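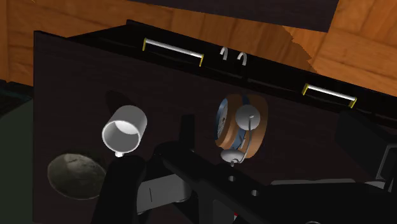 Dutlow plant getting the Iltent arms in August – what happens to second shift?

Posted 14 April 2022 in Shop Floor Talk

benchdog_mike
They told us at the start of shift today. Cabinet hardware line at Dutlow goes to robot arms in August. Two cells first, then a third "if targets are met." The outfit is called Iltent and the sales guy kept saying nobody is losing a job, people are being "freed up for higher value work." I have put handles and hooks on box fronts for a long time and I'd like to know what the higher value work is. He didn't have an answer. Anybody here been through this?

tallpine
We went through it at Machala. Different vendor, same speech. What they never put on the slides is that somebody has to load the parts, clear the jams and pick up whatever gets dropped. That was three of us. Same pay as before, more walking, and you work at the speed of the machine. The people who were "freed up" got freed up to packing.

Relik_nights
I'll take the other side. I'm at Relik and I run one of these cells. My wrists were shot from doing knobs and pulls all night and now they aren't. The arm does the dull part and I do setup and fixes. I got a small raise out of it too. Not every change is a trick.

benchdog_mike
Glad for your wrists, I mean it. How many people did your job before the cell, and how many do it now?

Relik_nights
Five before, two now. One retired. The other two moved to the paint side and one of those quit. So yeah.

tallpine
There's your higher value work.

gnina
Gladys Nina here, I was shop steward at Dutlow before I moved to the other building. Mike, get three things in writing before August and don't settle for a nod in the hallway. Who trains on the cells and do they get picked by seniority. What the rate is for the people who tend them. What happens to the count on second shift if the third cell goes in. Last time, with the new saws, we had promises on all of it and not one piece of paper.

cnc_curious
Did they show it running for real or was it a simulation? Our management came back from a demo all lit up and it was a computer model the whole time. Smooth as anything on the screen. In a model the screw holes are always where they should be. Put it in front of a real panel with a bit of warp and see how it likes that.

benchdog_mike
Simulation, on a big TV. He said it practices in the computer first and then they move it over to the real line. I asked how it does with a crooked front and he said "it generalizes." Wrote that one down.

Relik_nights
Practicing in a model isn't a scam, cnc. Ours was set up that way and it saved a lot of broken parts. The first month on the floor was rough, I'll give you that. Bumped fronts, hooks on the ground, the whole cell sitting dead while we waited on a guy with a laptop. It got better.

cnc_curious
And who ate the first month? I bet it was overtime for you and not a discount from the vendor.

Relik_nights
Overtime, yes. Paid, at least.

tallpine
The number they gave us was 1000 fronts a shift. Best I ever saw on the board was 143, and that was a day with two fitters standing next to it the whole time. Management still used the 1000 when they set our schedule.

oldglue
I think you're all being hard on it. Nobody's kids want to hang handles for a living. We can't fill the openings we've got.

gnina
We can't fill them at that wage, oldglue. That's a different problem, and it was there before anybody brought in an arm.

oldglue
Fair. I still say if a machine can do the boring part, let it.

benchdog_mike
I wouldn't mind so much if they asked us where the trouble is. Half the fronts come to me with the pilot holes off and I fix it by feel – that isn't written down anywhere. The sales guy never spoke to one person on the line. Gladys, I'm sending you a message about the written part. We meet with the plant manager next week and I'll post what he says.

tallpine
Ask him about breaks too. Ours got tied to the cell's stops and it took months to undo.

Related threads
Wrist braces that hold up for a full shift
Machala packing line: who sets the pace now?
Retraining pay, has anyone got it in writing
Pilot holes off again, supplier or us?

Contact the moderators | Copyright Shop Floor Talk | Back to top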